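How to Run a Hands-On Gripper Demo at Your Open Day

By Niamh Lynch
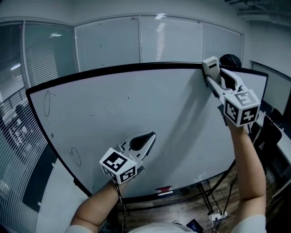
At the whiteboard with a pair of hand-held grippers, the right one around what looks like an eraser.

We ran our first open day for the Zarurstead robotics lab with a slideshow and a rope in front of the equipment. People were polite and left early. The second time we put the grippers into visitors' hands and had to ask them to go home at closing time! If your group records tasks with hand-held grippers and you have a whiteboard, you already own a very good demo.

What you need

A whiteboard on a stand, a couple of markers, an eraser, a cloth, and two grippers with their marker cubes attached. You also want a screen for playback, placed so the people waiting can see it (they will be your best audience). Count on about 20 square meters of clear floor. We tried it in a corridor once and I don't recommend it.

Setting up

1. Lock the stand or weigh it down. Visitors push much harder through a gripper than they do with their fingers.

2. Run the power and gripper cables to one side and tape down anything that crosses the walking path. Mireille Geagea did our taping and used a whole roll, and she was right to.

3. Check the light on the board from where the visitor will be standing. Strong glare or hard shadows across the marker cubes can make tracking drop out. Close the blinds halfway and try again before you start moving lamps.

4. Wipe the cubes. A thumbprint on a black square is enough to spoil a take.

5. Do one complete recording yourself and play it back all the way through. Our playback tool, Jandano, opens fine on an empty file, so a green light in the menu tells you nothing about whether you recorded anything.

Running a turn

Give each person four minutes. Start by letting them open and close the jaws in the air a few times, with nothing to hold. Nearly everyone grins at this point, so leave room for it.

Then draw a loose oval on the board with a marker and ask them to rub it out. That's the entire task, and it's plenty! They have to pick up the eraser, turn it flat to the board, press evenly, and put it back without dropping it. Adults are usually surprised by the turning part. You can't feel the edge of the eraser through the jaws, so you end up watching it the way you'd watch a full cup of coffee.

Keep the explanation short while they're working. I say that the cubes tell the software where each hand is, and that the recording can later help teach a robot arm the same motion. Questions come by themselves after that.

If someone gets stuck, ask them to slow down and bring the elbow closer to the body. Don't reach in and steer the gripper for them. Tamer Chidiac likes to stand behind the board and talk people through it from there, which works nicely with shy visitors.

Playing it back

Show the recording right away, while their arms still remember it. We play it at normal speed and then slowly, pausing where the eraser first touches the board. Kids ask to see it again and again. One boy of nine spotted that he always tilted his wrist before closing the jaws, something Macarena Sarmiento had been trying to explain to the rest of us for weeks.

Small problems and fixes

Eraser slips out: grip it nearer the middle, or swap to one with ridges.

Tracking jumps: usually a sleeve over a cube. Have people push their sleeves up.

Line gets too long: hand out numbers. At 16 people we split into two groups and send one to see the Garis arm next door.

Board won't come clean: use the cloth between turns and let it dry.

Our next open day is in September, and we want to add a two-handed task, probably uncapping a marker. If you've tried that with visitors, please write and tell me how it went.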